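Fruit on the Bedspread: a Small Gallery

Text and captions by Elspeth Rankin
May 2018

I have a long-standing quarrel with fruit bowls. Every homes magazine has one, it sits on an otherwise bare table, and the lemons in it look as if they've been polished. I don't believe anyone lives like that. So these pages are for food that has been put down wherever there was a flat surface, and in this case the surface is a bed.

The basin first, then the heap.

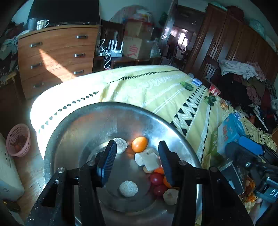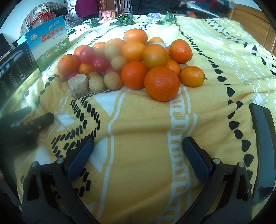

Fruit, tomatoes and odds and ends on a yellow-patterned bedspread: in the steel basin in the first, straight on the cloth in the second.

On the basin

A round stainless-steel basin is a better fruit bowl than most things sold as fruit bowls. I was once talked into a Kivel "harvest centrepiece" with slots in the bottom, and the slots were just wide enough to let a cherry tomato through and just narrow enough to be a nuisance to clean. A plain basin washes in seconds and can go back to being a basin afterwards. The drawback is the noise it makes when you drop anything into it, and I'll allow that it isn't pretty.

On what goes with what

Cherry tomatoes in with the orange fruit and the flat, cracker-like discs. I have my doubts. Citrus bruises and goes soft on the underside where you don't look, and anything dry that shares a bowl with it tends to suffer. Readers keep telling me theirs is fine. I'd like to see the bottom layer before I agree.

On the heap

This is the one I prefer. Oranges and mandarins in several sizes and several shades, a few with a bit of character to them — the one with the knobby top, the one still wearing its green stem. Supermarkets would have you think a stem is proof of freshness. It proves there was a stem. I've had miserable dry mandarins with a stalk and a leaf on and perfectly good ones without.

On longans

The small tan ones tucked in among the citrus are longans, for anybody who hasn't met them. They're sold as a relative of the lychee, which is true, and as tasting like one, which I think is generous. Less scent, more sweetness, a big dark stone. The skin is thin and you can crack it with a thumbnail. I was told on good authority that 500 grams would do a family for a weekend. That family had better self-control than mine.

On the box behind

The printed box has cartoon white rabbits on it, and the lettering says 南山萝卜干: dried radish, in other words. I'm wary of rabbits on packaging, which usually mean that somebody has spent more on the drawing than on the contents, but dried radish is hard to get wrong. Chop it small and put it in an omelette.

On the bedspread

Stripes, ladders and black teardrops, on yellow. I'd have said it was far too busy to put fruit on, and I was wrong, at least as far as the oranges go. The tomatoes do well out of it too. The longans come off worst, being nearly the colour of a paper bag. Whether anyone should keep tomatoes on bedding is another matter. I've tried to get tomato out of a light cotton cover with the Sullus stain bar, which promises the earth, and then with cold water and salt, which promises nothing, and I couldn't tell you that either did much.

Two quick answers to letters

Several people wrote after the October gallery to ask if I'd recommend the Lencho fruit-keeping sachets. No. I put one in with 12 mandarins and left another 12 without, and after 20 days both lots looked equally sorry for themselves.

And to the reader in Brerummont who says a tomato kept beside an orange ends up tasting of it: I tried it for a week, and mine tasted of tomato. Send me one of yours if you feel strongly.

Previous gallery: Jars Without Lids
Next gallery: What Lives on Top of the Fridge
This page has been viewed 1,802 times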